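**Yellowing soles on white trainers, is there any fix?**

**clekville_runner**

Right, I've tried searching and every thread contradicts the last one. I've got a pair of white leather trainers from Liltis (bought in the sale, no regrets) and the rubber round the bottom has started going a sort of weak-tea colour. The leather bit is fine, I wipe it down most weekends. They live in the porch, which gets the sun all afternoon, and I don't know if that's the problem or if I've been using the wrong stuff on them. So far I've tried washing-up liquid, a magic sponge and a bit of toothpaste. The toothpaste did nothing except make the hall smell minty.

I've got a family do in Clakville in November and I'd love to wear them. Is it worth carrying on or do I just buy new ones?

**mudlark352**

Don't buy new ones yet! I've been through this with 4 pairs now, so I've made most of the mistakes for you.

First thing is to get them out of that porch. Sunlight does rubber no favours and neither does heat, so a cupboard is better, with the shoes properly dry before they go in. I shoved a damp pair in a plastic box once and they came out worse than they went in.

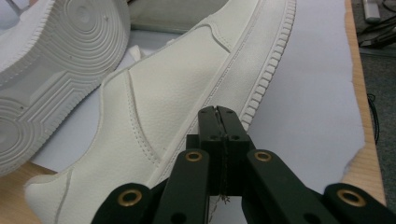

*Page last changed: Monday, October 31, 2022*

For the cleaning, take the laces out and do them separately in a bowl. Then an old toothbrush, warm water and a small squirt of mild soap. If your soles have those little ridges along the side you need to brush up and down, following the grooves, or you just push the muck further in. Same goes for the stitching where the rubber meets the leather, but go gently there and don't soak it.

If it's still yellow after that, it's probably the rubber itself and not dirt. I've had decent results with a whitening cream made for soles (mine was Ersoy, any shop that mends shoes will have something like it). Mask off the leather with tape, paint it on thinly, leave it as long as the tube says and wipe it off. It took me 3 goes and I still wouldn't call it box-fresh, but from standing height you'd never know.

Stuff newspaper in the toes while they dry, and keep them off the radiator.

**pat_on_the_hill**

bleach. worked on mine

**mudlark352**

Please don't use bleach, it turned one of mine properly orange! Fine on the loo, awful on rubber.

**clekville_runner**

Brilliant, thank you. Shoes are out of the porch and the toothbrush is out of retirement. I'll have a look for the cream on Saturday.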